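Sastia Cart Notes: data card

Version 2. Last revised Wednesday, March 5, 2025. 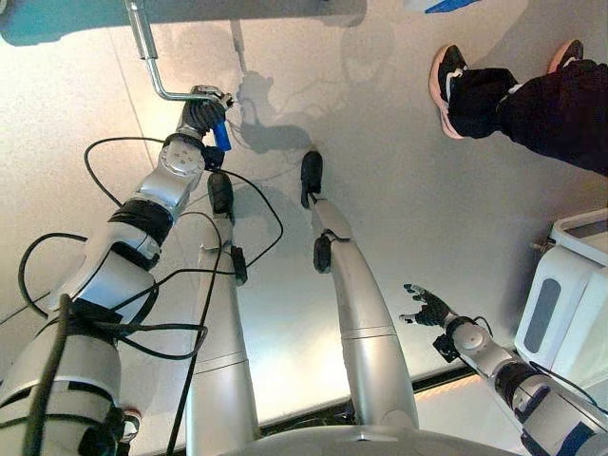
Sastia is a set of records about moving and parking small utility carts indoors. It covers the carts themselves, the floor they stand on and the order in which each task is done. It was put together by Wavitwood for teams that plan storerooms and corridors.

Contents

The set holds 792 records. Each record covers one task from start to finish and has a task name, a cart code, a floor code and a free text note. Of these, 225 also have a load entry, which gives the weight on the top shelf in kilograms. The remaining records have the load field left blank. Blank does not mean zero.

Tasks

approach -- come up to the cart and stop within reach of the handle
grip -- take hold of the handle or rail
push -- move the cart forward along a marked line
turn -- bring the cart round a corner post
park -- leave the cart inside a taped bay

Carts

Two models were used, coded G and B. Model G is the Grallix cart, with a fixed handle. Model B is the Babalola cart, with a handle that folds flat. Both have four castors, two of them with brakes. Brake state is written in the note field as on, off or mixed.

Floors

Floor codes are F1 (sealed concrete), F2 (vinyl) and F3 (short carpet). F3 was added in August and has fewer records than the others. Thresholds and door strips are not coded separately; look for "strip" in the note.

Known problems

Early records use "trolley" and "cart" for the same thing. Both spellings were kept.
Turn records on F3 have no cart B entries.
Parking distance was measured from the rear castor in version 1 and from the frame in version 2. Do not mix the two. The version column shows which applies.

Files

tasks.csv -- one row per record
carts.csv -- sizes and castor types
floors.csv -- floor codes and surface notes
changes.txt -- edits between versions

Text is UTF-8, fields are separated by commas and lengths are in millimetres.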